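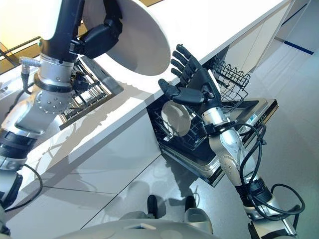

Left hand on the large plate, right hand open over the lower rack.

Recording dishwasher episodes with a two-arm robot

By Noreen Bajwa

These are the steps we follow at Rullora when we collect plate-handling examples in the Dremstead kitchen. They assume you already have a robot that can be teleoperated, a recorder that saves video and joint positions together, and somebody who has had a few hours of practice on the controls. If you are still setting up teleoperation, do that first and come back.

The goal is a set of short episodes that a policy can learn from. One episode is one plate handled once, from the arms at rest to the arms at rest again.

What you need

A kitchen with a dishwasher you can leave open for hours
Round plates in more than one size, with plain rims
A head camera, plus wrist cameras if your robot has them
A labeling sheet, on paper or on a screen
Two people: one on the controls, one on the recorder
A box for plates that get chipped

Step 1. Write the task down

Write one sentence that says what counts as done. Ours reads: "The plate stands in a slot of the lower rack and neither hand is touching it." Tape it where both people can see it. Jawad Ghumman and I spent our first day in April with two different ideas of done. He ended an episode when the plate touched the rack, I ended it when the arms were back at rest, and the policy trained on that mix tended to stop with its fingers still around the rim.

Decide also whether unloading is part of the task. We record loading and unloading under separate task names. The motions look alike in a single image, and a file name that only says "dishwasher" will cause trouble later.

Step 2. Set the robot's standing position

Stand the robot at the counter with the door folded down and the lower rack in reach. The arms need room to come back to rest without brushing the door. Try the full reach on both sides before recording anything, including the awkward one, where the hand has to get past the upper rack to a slot in back.

Mark the floor with removable tape at the feet. Then choose a second position a little to one side and mark that too. We split each session between the two. A policy trained on one exact standing position learns that position, and it will miss the rack when the robot is parked slightly differently.

Step 3. Check the cables

Move each arm slowly through its range and watch the loops. A cable that hangs free at rest can catch on a rack tine when the forearm goes down. Tie back what you can, but leave slack at the elbow and wrist. Push in every connector by hand. Do this at the start of the session and again after any break.

Step 4. Check the camera view

Look at the live picture from the head camera. The rack, the counter and both hands should stay in view through most of the motion. Some of the robot's own body will be in the picture as well, and that is fine as long as it stays the same from one session to the next. Do not change the head angle partway through a set. If it gets bumped, stop, reset it and start a new set.

Glossy surfaces need attention. White plates over a white counter are hard to pick out when the light is strong, and floor tile reflects the arms. Lock the exposure, then hold a plate over the counter and see whether you can still find its edge on the monitor. If you can't, lower the exposure until you can. Shadows from the arms may stay. They will be there when the robot works without you, too.

Step 5. Warm up without saving

Do a few plates with the recorder off. The operator gets used to the delay in the controls, and the person on the recorder gets used to calling start and stop. Anatole Texier, who did most of our operating this spring, warms up with the smallest plate we have. The large ones feel easy after that.

Step 6. Record the episodes

Go in this order each time:

1. Arms at rest, hands open.
2. Place the plate where it is supposed to start. Step out of camera view.
3. Recorder person says "start" and begins saving.
4. Operator grips the rim and lifts the plate clear of the counter.
5. Operator turns the plate upright before it is over the rack.
6. Operator lowers the plate into a slot and opens the hand.
7. Arms back to rest.
8. Recorder person says "stop" and marks the result.

Keep each episode under 60 seconds. Longer ones usually contain a long hesitation, and the policy will learn to hesitate in the same place. If the operator needs to think, finish the thinking before "start."

Move at an even speed. Fast swings with a pause at each end are harder to learn from than a slower motion that keeps going. Keep the idle hand doing something sensible as well. Its joint positions are saved whether it is working or not, so if it drifts around while the other hand works, that drift goes into the data.

Handing a plate from one hand to the other is worth recording, but give it its own label. We keep handovers in a set called Jellenia so they can be added or left out at training time.

Step 7. Vary things on purpose

Change one thing every few episodes: the plate size, where the plate starts on the counter, which slot is open, how many plates are already in the rack, how far the rack is pulled out. Write the change on the sheet before you make it.

Leave the door position and the task sentence alone. If you want episodes where the robot opens the door, make that a separate task.

Watch for accidental patterns. In our first set the large plates always started on the left and the small ones on the right, for no reason except that the stacks were stored that way. The policy then reached with the left arm for anything large, wherever it was.

Step 8. Keep the failures

Do not delete an episode because the plate slipped. Mark it as one of these:

Success – meets the task sentence
Recovered – something went wrong and the operator fixed it within the episode
Failed – the plate ended up somewhere else
Discard – recorder fault, person in view, wrong task

Recovered episodes are some of the most useful you will get. They show how to get back from a bad grip or from a plate leaning against the wrong tine. Failed episodes stay out of the training set but are handy for testing a success detector. Only Discard gets removed, and only at the end of the day, after a second person has looked.

Step 9. Review the same day

Play back a sample from the session at double speed. Sepehr Taheri does ours and looks for three things: video and joint positions out of step, a label that doesn't match the ending, and a start that was called late, with the arm already moving. A timing fault affects every episode after it began, so find the first bad one and work forward from there.

Copy the files to a second drive before anyone goes home. Ours are named by task, standing position and episode number, and the labeling sheet is photographed and stored in the same folder.

How many episodes

For one task in one kitchen, we train the first policy at 300 successful episodes. It will not be good, but it will show you where it is weak, and you can aim the next session at that. For us the weak spot was the back row of the rack, so the following set was nearly all back row.

After that, a change of kitchen helps more than another long session in the same one. Waqas Bangash is repeating these steps in the Kakakhel kitchen with a darker counter and a narrower rack, using the same task sentence and the same labels. Bowls come after that, once we have agreed on a sentence for them.

Updated 4 June 2024: added the Recovered label to Step 8.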